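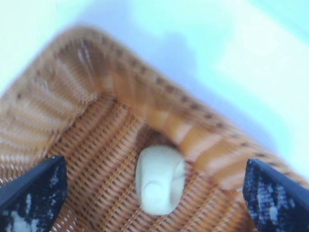

Gripper open over the basket, one white piece between the fingers.

Coltlow Robotics Club: autumn progress report
To Sylvie Caron, Brendine Fund
Oct 22, 2024

Hello Sylvie,

You asked how the arm project is getting on, so this is the longer version of what I told you on the phone. We've spent most of the term on picking things out of the wicker basket, and it's been slower than I promised in July (sorry!). The weave is a pain. The students' first bit of code kept treating the gaps between the strands as edges of things to grab, so Keerthana and Shota have gone back and retrained it on our own pictures. They had 514 labelled when I last looked and want up to 2000 by the end of term.

The wrist camera is the other headache. Pictures come out soft whenever the arm is moving, and the table behind the basket bleaches out under our lights. Annapurna wants to put a half-second pause in before each grab. I'd sooner sort the lights first, but we'll probably end up doing both.

Money next. Of the £3000 grant we've got £44 more left than I budgeted for, thanks to Stevirance letting us have the cable at trade price. The finger pads are looking pretty scuffed, so I'd like to put that towards a new pair if you're happy. Could you let me know before half-term?

After that it's the lid problem, which Shota is dreading and Keerthana can't wait for. Do come and see us if you're passing, we're in the Bhat room and there's always tea.

All the best,
Jayanthi Reddy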